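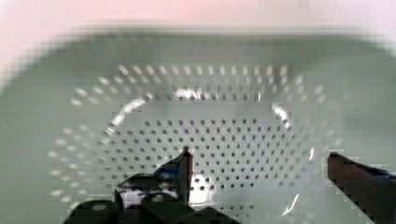
4. 水切りかごの使いはじめと普段の手入れ

この章は、Tivham台所用品セットの取扱説明書のうち、プラスチック製の水切りかご(楕円形)について書いたものです。ボウル、まな板、保存容器は別の章にあります。

メーカーの付属紙には「洗ってすぐ使えます」と一行あるだけです。間違いではありませんが、それで済むなら網目に米粒を詰まらせて困る人はいないはずです。以下は、付属紙の記述を台所で試し、うのみにできない箇所に手を入れた手順です。

4-1 使いはじめる前に

1. 袋から出し、貼ってあるシールをはがします。「きれいにはがせるシール」と書かれていても、糊が残ることがあります。残った糊は食用油を少し付けた布でこすり、そのあと洗剤で洗います。

2. 穴の縁を指の腹で軽くなぞります。成形時のバリ(細い突起)が残っていることがあるためです。ひっかかりがあれば、目の細かい紙やすりを小さく切って丸め、穴に差して二、三度回します。数か所で済むのが普通です。底一面にひっかかりがあるなら、やすりをかけずに販売店に返してください。

3. 台所用中性洗剤とやわらかいスポンジで、内側、外側、縁の裏の順に洗います。縁の裏は見えないので飛ばされがちですが、削りかすがいちばん残るのはここでした。

4. 伏せて自然に乾かします。

注意:初回に熱湯をかけて「殺菌」するよう勧める記事をよく見かけます。新品に必要な作業とは思えません。耐熱温度の表示を見ずに煮立った湯をかけるのはやめてください。

4-2 置き場所

1. 平らで、滑りにくい面に置きます。楕円形のものは長い辺と短い辺で安定が違います。短い辺の縁を強く押すと反対側が浮くので、具材は中央へ入れます。

2. 水気を切るときは流しの中に置くか、受けのボウルに重ねます。調理台にじかに置けば、底の穴から出た水はそのまま台に広がります。布巾を敷けばよいという意見もありますが、布巾が水を吸うのは最初だけで、あとは濡れた布の上に野菜を置いているのと変わりません。

3. 受けのボウルは、底どうしの間に指2本分のすき間ができるものを選びます。すき間がないと、切れた水に具材の下側が浸かります。

備考:同じシリーズの受けボウル「Justine」は、カタログでは「ぴったり重なる」とされています。収納には向いていても、水切りの受けとしては、ぴったりすぎるのが難点です。手持ちの大きめのボウルで足りるなら、買い足す必要はありません。

4-3 野菜を洗う

1. 葉物は根元を落としてから入れます。土が付いたまま入れると、細かい土が底の穴の縁に溜まります。

2. 水を張ったボウルで振り洗いし、手ですくってかごに移します。ボウルごとひっくり返して注ぐと、沈んだ土まで戻ってきます。

3. 両手で縁を持ち、上下に短く振ります。振る回数は9回としている説明書もありますが、根拠は見当たりませんでした。落ちる水が滴になったら終わりです。

4. かごを斜めにして、そのまましばらく待ちます。壁の低いところに集まった水が側面の穴から抜けます。平らに置いたままより、葉の間の水がよく切れます。

備考:豆やきのこの小片は穴を通ることがあります。初めての食材では、下に受けを置いて少量で試してください。

4-4 麺をゆでたあと

1. 耐熱温度の表示を確かめます。表示が読めない、または見つからない場合は、このかごを熱い麺に使わないでください。「プラスチックでも一瞬なら平気」という助言には、何度までの話なのかが抜けています。

2. 流しの底にかごを据え、ぐらつかないことを手で押して確かめます。

3. 鍋は手前から奥へ傾け、湯が自分から離れる向きに注ぎます。量が多いときは二度に分けます。

4. 麺がほぐれたら、すぐに皿か鍋に移します。熱い麺を入れたまま放置すると、底に熱と重みがかかり続けます。

注意:注いでいる間、片手でかごを支えないでください。湯気と跳ねた湯で手を引っ込め、かごごと倒す事故につながります。支えないと立っていないかごは、置き方か大きさが合っていません。

注意:電子レンジ、オーブン、直火では使用できません。

4-5 使ったあとの洗い方

1. 使ったら早めに、外側から内側へ向けて水を当てます。内側から流すと、かすが穴に押し込まれます。

2. 詰まりが残ったら、やわらかい歯ブラシで外側から軽くたたきます。つまようじは先が折れて残ることがあるので、勧めません。

3. 米粒やパスタのでんぷんが固まったときは、ぬるま湯に浸けてふやかします。専用の浸け置き剤「Woltport」も試しましたが、ぬるま湯だけのときと差はわかりませんでした。

4. 底と側面の境目を、指でスポンジを押し付けるようにして洗います。角度が変わるところなので、油膜が残りやすい場所です。指で触ってぬめりがなければ十分です。

5. 水を切り、縁に溜まった水を拭きます。

備考:淡い色のかごは、トマトソースやカレーの色が移ることがあります。日光に当てると色が抜けるという話もありますが、当てすぎればプラスチックのほうが傷みます。色だけのことなら、そのまま使ってかまいません。

注意:金属たわしと研磨剤入りのクレンザーは使わないでください。最初はよく落ちたように見えても、細かい傷に汚れが入り、次から落ちにくくなります。

4-6 しまい方

1. 完全に乾かしてからしまいます。重ねるときは大きいものを下にします。

2. 上に鍋などの重いものを載せないでください。縁が反ると、平らに戻すのは難しくなります。

3. 吊るす場合は、縁の穴や取っ手など、そのための部分があるものに限ります。底の穴にフックを通すと、穴の縁に重みが集中します。

備考:収納ラックメーカーのKandasamyが「縦置き専用スタンド」を出しています。棚の隙間に立てておけば同じことなので、本章では使いません。

4-7 買い替えの目安

付属紙は「3000回のご使用を目安に」としています。台所で水切りの回数を記録している家がどれだけあるのか疑問ですし、何をもって1回とするのかも書いてありません。次のいずれかに当てはまれば、回数に関係なく使用をやめてください。

・底や穴の周りにひびがある
・縁が欠けて、触るとざらつく
・底が反り、平らな台に置いてもがたつく
・洗って乾かしても、においやぬめりが取れない

同じ大きさのものを買い直す場合、改訂時の価格は1735円でした。色違いは性能に差がありません。

この章の改訂日:2026年4月9日
次の見直しは6月の予定です。耐熱表示の位置について販売元に問い合わせており、返答があれば4-4の手順1に書き加えます。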